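Review: Clillura 24 pose tracking and demo tooling for hand-held grippers
23 December 2023

Clillura is a software package that turns hand-held gripper demonstrations into trajectories a policy can train on. It takes head and gripper video, solves marker poses, aligns the streams and writes out episodes. We have run it since July on bimanual tabletop tasks, mostly with a divided wicker box and small wrapped items. 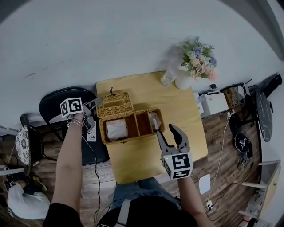
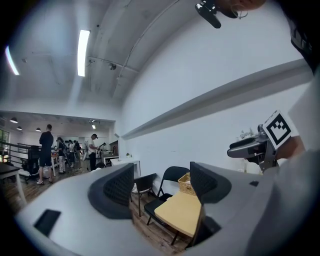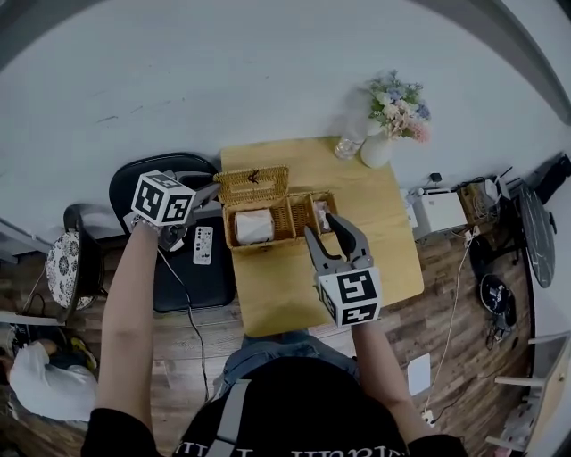
Tracking

The solver treats each marker cube as a rigid body, so one clean face is enough for a pose and two or three faces tighten it. Tilted cubes held up well in our data. The weak case is a single face seen at a shallow angle: the estimate flips between two solutions, and the default filter smooths the flip into a wobble instead of rejecting it. Set the ambiguity threshold by hand. The default is too loose for work close to the table.

Left and right are assigned by marker ID. We swapped the IDs once in the config and got 300 episodes with mirrored hands and no warning of any kind. A sanity check at import would be cheap.

Time alignment

Alignment between head and gripper streams is the best part of the package. It estimates one offset per session and then refines it per episode from the motion itself. Our previous tool, Gelis, needed a clap at the start of every take. Clillura does not, and we went back and realigned 200 old Gelis takes with it. Most came through without edits.

Drift on long sessions is handled, but the correction is stored in a sidecar file that the exporter ignores unless a flag is set. The flag is documented on the last page of the manual.

Planning and replay

Export goes to Rana or Jinalley. The Rana path includes a reachability check that marks where an arm would hit a joint limit or its own base. It is conservative near the table edge — several good reaches into the far compartment were flagged — and there is no per-task override. The Jinalley path has no check at all.

Gripper opening is exported as a single width. For thin, soft packets we would like a closing speed as well.

Interface

The timeline viewer is fast and plain. Scrubbing three streams at once works on an ordinary laptop. Batch jobs run from the command line with readable logs, though a failed episode stops the queue unless you pass the skip option.

Rating

Four out of five for tracking and alignment, three for export. We are keeping it for the next collection round, with the Rana exporter and our own ID check in front.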